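생활공간 정리수납 입문
4주차 강의 노트: 거실의 '얹어 두는 자리' 다루기
2026-07-23 수업분

지난주에 부엌 서랍 숙제 해 오신 분들, 고생 많으셨어요. 오늘은 거실입니다. 제가 이 수업을 하면서 제일 좋아하는 주차이기도 해요(부엌은 솔직히 좀 지루하잖아요!).

1. 수평면은 왜 자꾸 차오를까

거실에는 넣는 가구와 얹는 가구가 있습니다. 문이나 서랍이 달린 장은 넣는 가구, 낮고 긴 콘솔은 얹는 가구예요. 물건을 넣으려면 문을 열고, 자리를 만들고, 다시 닫아야 하죠. 얹는 건 손만 놓으면 끝나고요. 그러니 피곤한 저녁에 어느 쪽이 이기겠어요? 저도 집에서 매일 집니다.

교재로 쓰는 윌마 퍼비스(Wilma Purves)의 소책자에서는 이런 곳을 '착륙 지점'이라고 부릅니다. 말이 예뻐서 저도 그대로 써요. 착륙 지점을 없애려고 애쓰지 마시고, 어디까지 허락할지를 정하시면 됩니다. 저는 콘솔 위에 쟁반 하나를 두고 그 안만 허락해요. 쟁반이 넘치면 그날이 정리하는 날이고요.

2. 거실 한쪽 벽 읽기

정리 전에 손부터 나가는 분들이 많은데, 먼저 서서 보세요. 벽 하나를 골라서 가구별로 '넣는 것, 얹는 것, 보여 주는 것'이라고 종이에 적어 봅니다. 아래 거실로 같이 해 볼게요. 나뭇결 수납장에는 넓은 서랍과 큰 문이 있으니 넣는 가구, 그 옆 검은 콘솔은 얹는 가구, 작은 인형들이 줄지어 있는 유리 진열장은 보여 주는 가구입니다. 콘솔 위에는 휴지 상자와 트로피가 같이 올라가 있죠. 휴지는 쓰는 물건이고 트로피는 보는 물건이에요. 둘이 한자리를 나눠 쓰면 휴지를 뽑을 때마다 트로피가 신경 쓰입니다. 저라면 트로피는 진열장에 자리가 나는지부터 보겠어요.

바닥도 보셔야 해요. 수납장 앞의 아령 모양 물건, 접이식 의자 뒤에 있는 종이 든 초록색 가방 같은 것들이요. 바닥 물건은 발에 걸리니까 저는 늘 여기서 시작합니다. 가방 속 종이는 꺼내서 '버릴 것, 이번 주에 볼 것, 보관할 것'으로만 나누세요. 내용을 읽기 시작하면 그날 정리는 끝입니다(경험담이에요).

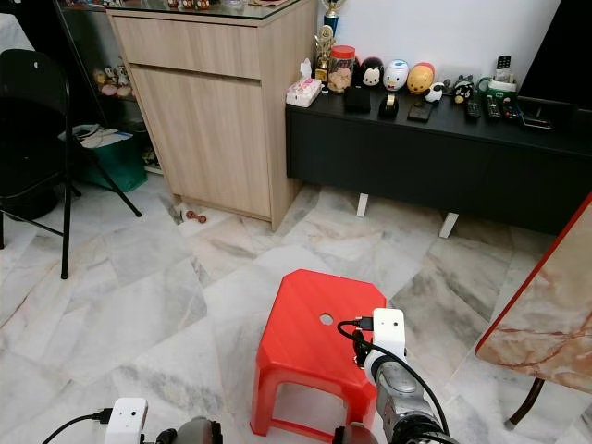

3. 움직이는 앉을 자리

플라스틱 스툴이나 접이식 의자는 정리 수업에서 꼭 질문이 나옵니다. 버려야 하느냐고요. 아니요, 가볍고 옮기기 쉬운 의자는 정말 쓸모가 많아요! 다만 '쉬는 자리'를 정해 주세요. 안 쓸 때 돌아갈 곳이 없으면 의자는 금방 옷걸이가 되고, 가방 받침이 되고, 나중에는 우편물까지 올라옵니다. 접이식은 접어서 벽 쪽에, 스툴은 테이블 밑이나 장 옆에 넣어 두시면 좋아요. 높은 선반을 정리한다고 스툴에 올라서지는 마시고요. 발판은 발판으로 나온 걸 쓰세요.

4. 15분 실습

타이머를 15분에 맞춥니다. 바닥에서 시작해서 의자 위, 얹는 가구 순서로 올라가세요. 서랍 안은 오늘 건드리지 않습니다. 갈 곳을 모르겠는 물건은 상자 하나에 모아 두고 넘어가세요. 고민은 타이머가 울린 다음에 해도 늦지 않아요. 작년 수강생 아그네스 스완슨(Agnes Swanson) 씨는 이 상자에 '나중 상자'라고 크게 써 붙였는데, 이름이 있으니 식구들도 거기에 넣더래요.

숙제
우리 집 거실에서 벽 하나를 골라 가구마다 넣는 것, 얹는 것, 보여 주는 것을 적어 오세요. 얹는 가구 위에서 다른 데로 보낸 물건 하나와 끝까지 못 보낸 물건 하나도 같이요. 못 보낸 쪽 이야기를 다음 시간에 먼저 듣겠습니다.

다음 주는 현관입니다. 신발장 맨 아래 칸 사진을 한 장 찍어 오세요. 미리 치우지 마시고요!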